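3.2 Erhebung der Demonstrationen in der Simulation

Die Trainingsdaten für das Zweiarmsystem wurden vollständig in der Simulationsumgebung Tully erhoben. Maßgeblich für diese Entscheidung war der Befund aus der Vorstudie am Standort Lerkau, wonach das Zurücksetzen der Szene am realen Aufbau mehr Zeit beanspruchte als die eigentliche Teleoperation. In der Simulation entfällt dieser Schritt. Zugleich lassen sich Objektlagen, Oberflächen und Beleuchtung zwischen zwei Episoden kontrolliert verändern, und jede Episode kann anhand der gespeicherten Zustandsgrößen nachträglich aus anderen Blickrichtungen gerendert werden.

Die Aufgabenfamilie umfasst Umlagerungen von Lebensmitteln zwischen Behältern und Ablageflächen auf einem Tisch. Eine Episode beginnt mit der zufälligen Platzierung der Objekte innerhalb vorgegebener Bereiche und endet, sobald die Zielbedingung erfüllt oder die zulässige Schrittzahl überschritten ist. Die Orientierung der Behälter wird ebenfalls variiert, da ein gedrehter Karton andere Anfahrtswege erfordert als ein parallel zur Tischkante ausgerichteter. Welcher der beiden Arme eine Teilaufgabe übernimmt, ist nicht vorgegeben und bleibt der bedienenden Person überlassen. Abbildung 3 zeigt eine Konfiguration mit offenem Karton, Teller und Schneidebrett.

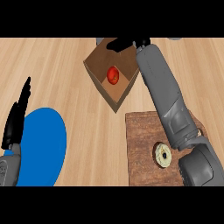 Abb. 3: Simulierte Tischszene mit beiden Armen. Im Karton liegt ein rotes, rundes Objekt, auf dem Schneidebrett ein ringförmiges Gebäckstück; der Teller ist unbelegt.

Die Steuerung erfolgte über zwei Handcontroller, deren Lageänderungen auf die Endeffektoren übertragen wurden. Insgesamt wurden 2.000 Episoden aufgezeichnet. Nach der automatischen Prüfung der Zielbedingung und einer anschließenden manuellen Durchsicht verblieben 1.496 Episoden im Datensatz. Verworfen wurden Aufzeichnungen, in denen ein Objekt den Arbeitsbereich verließ, die Arme miteinander kollidierten oder die Zielbedingung nur durch Durchdringung von Kollisionskörpern erfüllt war. Der letztgenannte Fall trat vor allem an den dünnen Kartonwänden auf und wurde durch die automatische Prüfung nicht zuverlässig erkannt. Die manuelle Durchsicht oblag Noemi Iwasaki; Zweifelsfälle wurden von einer zweiten Person unabhängig bewertet.

Für jeden Zeitschritt wurden die Gelenkwinkel beider Arme, die Öffnungsweiten der Greifer, die Objektposen sowie das Bild der Übersichtskamera gespeichert. Die Bilder wurden ohne Beschnitt auf ein quadratisches Format gebracht; die verbleibenden Flächen am oberen und unteren Rand sind schwarz aufgefüllt. Auf einen Zuschnitt wurde verzichtet, um Objekte nahe der seitlichen Bildränder zu erhalten. Verdeckungen durch die Arme wurden nicht nachträglich bereinigt, da sie auch im späteren Betrieb auftreten und vom gelernten Modell verarbeitet werden müssen.

Jeder Episode ist eine sprachliche Anweisung zugeordnet. Die Anweisungen wurden zunächst aus Schablonen erzeugt und anschließend durch Umformulierungen ergänzt, sodass der Datensatz 3.890 Paare aus Episode und Anweisung enthält. Mehrdeutige Formulierungen wurden nur dann beibehalten, wenn die Szene lediglich eine sinnvolle Auslegung zuließ.

Für die Validierung wurden 103 der verbliebenen Episoden zurückgehalten. Die Aufteilung erfolgte nach Anfangskonfigurationen, um nahezu identische Szenen in beiden Teilmengen zu vermeiden. Eine Anpassung der Renderparameter an den realen Aufbau in Nostlow wurde in diesem Stadium nicht vorgenommen; die Übertragung wird in Abschnitt 5 gesondert untersucht.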